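关于我们

Disari 是一所语言学校,也是一间小小的读书室。我们教四门语言:越南语、孟加拉语、瑞典语和德语。常有人问这四门是怎么凑到一起的,答案很简单:最早的几位老师恰好会这些,后来舍不得丢下任何一门,就一直教到了现在。

学校开在一条老街的二楼,楼下是裁缝铺,楼梯有点陡,第一次来的同学多半会走过头,看见修鞋摊就该往回折了。上楼左手边是大教室,右手边是读书室,再往里是厨房。厨房比教室还热闹!下课以后总有人留下来烧水泡茶,把刚学的句子翻来覆去地用,说错了大家一起笑,笑完再说一遍。

我们的班都很小。初级班从发音开始,前四周几乎不碰语法书,只听、只跟读、只对话。越南语的声调、瑞典语的长短元音,急不来,耳朵要先熟起来。到了第五周,课本才正式登场。课本是自己编的,越南语那一套叫《Diệp》,取“叶”的意思,一课就是一片叶子,薄薄的,装进口袋就能带走。今年刚改完第三版,加进了菜市场问价、坐长途车、给房东写便条这些课文,都是同学们点名要的。
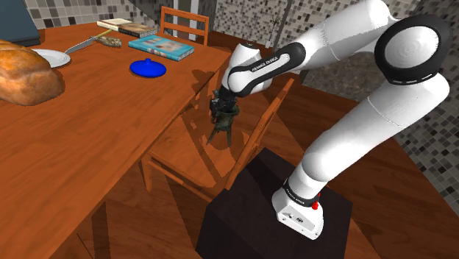 中级以上的班,我们更愿意让大家去读、去写。德语班有一个延续多年的写信活动,叫 Zeltier:每位同学和一位德语读者结成笔友,一个月一封,必须手写。开头总有人抱怨,说多少年没写过信了,字丑得不敢寄出去。可是等第一封回信到了,大家围在桌边念,那种高兴是装不出来的。有位同学为了看懂对方写的一个方言词,翻遍了读书室里所有的词典,最后还是对方在下一封信里解释清楚的(原来是一种面包)。

瑞典语班则有自己的小刊物《Duvberg》,每年四月出一期,内容由同学翻译、校对、排版,从短诗、菜谱到鸟类观察笔记都有。今年这一期印了 1,000 册,到写这篇介绍的时候已经送出去 994 册,剩下的几册留在读书室里,欢迎来翻,请手下留情。

孟加拉语班人最少,歌唱得最多。老师相信一首歌记住了,里面的动词变化也就跟着记住了,所以每堂课的最后十分钟一定是唱歌。隔壁教室的同学听得久了,虽然一个字母都不认识,也能哼上两句。我们很喜欢这种隔着墙学来的东西。

再说说读书室。书架上的书有老师带来的,有同学从旅途中背回来的,也有街坊搬家时送的,所以种类很杂:童话、旧地图册、火车时刻表、园艺手册、成套的侦探小说。正因为杂,不同程度的人都能找到一本读得下去的。初学者常常从儿童绘本开始,一本读完,胆子就大了。借书不收押金,在门口的本子上写下书名和日期就好,借期一个月,没看完可以再续。

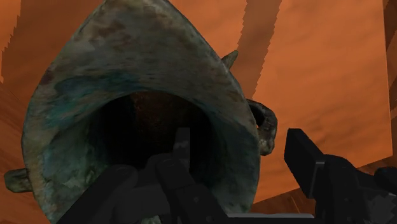
老师们来自不同的行当,有人做过翻译,有人教过中学,有人在船上当过厨师。大家每两周碰一次头,把课上遇到的难题摊开来讲:某个同学总是分不清两个音怎么办,某篇课文为什么一到后半段就没人说话。很多好办法都是这样聊出来的。比如“换桌练习”,每五分钟换一个搭档,把同一件事再讲一遍,讲到第四遍时,句子自己就顺了。这个办法最初是孟加拉语班用的,现在四门语言的课上都有。

我们没有入学考试。报名以后,老师会约你喝杯茶,聊二十来分钟,问问你为什么想学、平时有多少时间、以前学过什么,然后建议一个班。上过第一次课觉得不合适,可以换班,也可以退班,学费照退。想学越南语是为了跟外婆说话,想学瑞典语是为了看懂一本编织书,想学德语是因为年轻时没学完心里一直惦记着,这些理由我们都听过,每一个都喜欢。

目前各班加起来有将近 40 个固定的上课时段,白天和晚上都有,周末另设读书会和会话角。会话角对所有人开放,不是本校学生也能来,最多坐 26 人,坐满了就请下次早一点。会话角不设老师,由高级班的同学轮流主持,话题写在小纸条上,抽到什么聊什么。最受欢迎的一张写着“你吃过最难吃的东西”,每次抽到都要超时。

秋季班的报名已经开始,课表贴在楼梯口,也可以来信索取。来信请写明想学的语言和方便上课的时间,用中文或者上面四种语言里的任何一种都行,写错了也不要紧,我们读得懂,也会认真回。参观不必预约,有课的时候请先到读书室坐坐,下课了会有人带你各处看看。

本页更新于2019年6月5日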